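Features | Interviews | Materials | Back Issues | Subscribe

The Bag That Outlived the Parcel

Nov 16, 2020

The most successful object in my apartment is a gray mailing bag that arrived with a pair of socks in it. The socks have holes now. The bag has since carried two library books, a wet swimsuit, a birthday present for a nephew who liked the bag better, and a quantity of potting soil. It shows no sign of tiring. It was built to survive one trip across town.

I brought it with me when I went to see Amerley Essien, who has spent most of her working life selling packaging and has the slightly hunted look of someone who gets asked about it at weddings. She turned it over, rubbed the seal between finger and thumb, and handed it back.

"Sixty micron," she said. "Somebody was feeling generous."

Essien runs the sales side of Maka, a firm of modest size that makes mailers, liners and void fill for people who ship things. The business used to be simple. A customer wanted a bag, you asked how big, and you asked how many. These days the first call lasts an hour and includes the word "journey," by which the customer means that a stranger will open the thing at a kitchen counter and ought to feel something while doing it.
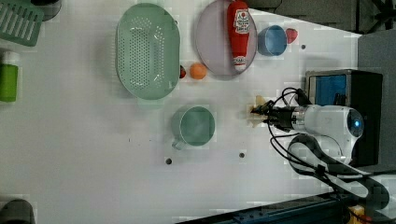

What the stranger ought to feel is a matter of dispute. Essien has had requests for bags that are "honest," bags that are "quiet," and one that was to be "confident but not shouty," which she fulfilled with a matte finish and a smaller logo. The client was thrilled. Matte costs more, so Essien was thrilled too.

None of this has made the bags any better at being bags. For that you have to talk to Bart Verhoeven, who drops things for a living.

Verhoeven tests mailers for Maka and several of its competitors, an arrangement everyone seems relaxed about. His standard sequence involves 108 drops per batch, onto corners, edges and flat sides, followed by a ride on a vibrating table that is supposed to imitate a truck. I asked how closely it imitates a truck. He said that it depended on the driver.

His view is that most parcels fail at the seal and that most seals fail because the bag is too big. Give a small heavy object a large loose bag and it will spend the whole trip taking a run at the closure, like a bull at a gate. Shippers do it anyway. Stocking two sizes is easier than stocking five, and the large size is the one that never gets you yelled at by the packing bench. He has a drawer full of burst seals, each labeled in pencil, and he went through it with me at a pace I can only call loving.

The trouble with paper

Then there is paper, which everybody wants and which, as Verhoeven points out, was perfectly available the whole time. Nélida Montecinos began making padded paper mailers at Bomirau when the orders were so thin that she packed them herself. Now she has a waiting list, and opinions about glue.

The glue is the whole business, according to Montecinos. Paper is easy. You buy it on a roll. Getting two layers to stay together in a damp van, without using something that gums up the recycling at the other end, took her team 393 trial batches. She remembers the low numbers fondly. Batch 12 smelled of fish. Batch 40 held beautifully and could not be opened by an adult.

She is less fond of the padding question. Customers who have switched to paper for reasons of conscience often then ask for the same puffiness they had before, at the same price and the same weight, and would like it to be white. Brown, they feel, has been done. Montecinos keeps a polite letter on file that explains bleaching. She sent it out nine times in October.

Her best seller is the plainest thing she makes, a flat brown envelope with a tear strip and a second strip of adhesive for returns. A clothing shop orders 1700 of them at a time. I asked whether the second strip gets used much, and she gave me the smile of a woman who sells to clothing shops.
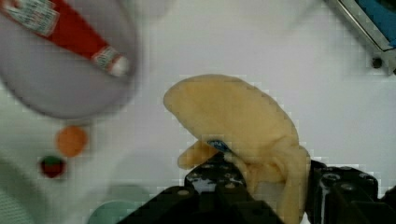 Down at the loading dock

The people with the firmest views on all this are the ones who have to fill the things. At Escobar, a packing house that ships for dozens of small stores, Leandro Escobar let me stand at a bench for a morning, on the understanding that I would not touch the tape gun.

I touched the tape gun. It is harder than it looks.

Sebastián Mansilla, who had the next bench, packs 100 orders in the time it took me to pack a candle. He sorts mailers by sound. A good one snaps when you shake it open, and a bad one clings to itself and has to be coaxed, and he can tell from the first of the box what kind of afternoon he is in for. The honest, quiet and confident bags all arrive here in the same cartons. He calls them the gray ones.

His favorite was a line from Ernow with a stiff lip along the opening that held it apart while you slid the goods in. It saved a second or two per order. Ernow dropped it last year in favor of a softer edge, which had done well with a focus group. Mansilla has kept one flat carton of the old kind under his bench and uses them only on bad days.

I showed him my gray bag before I left. He shook it open, listened, and asked if I had any more.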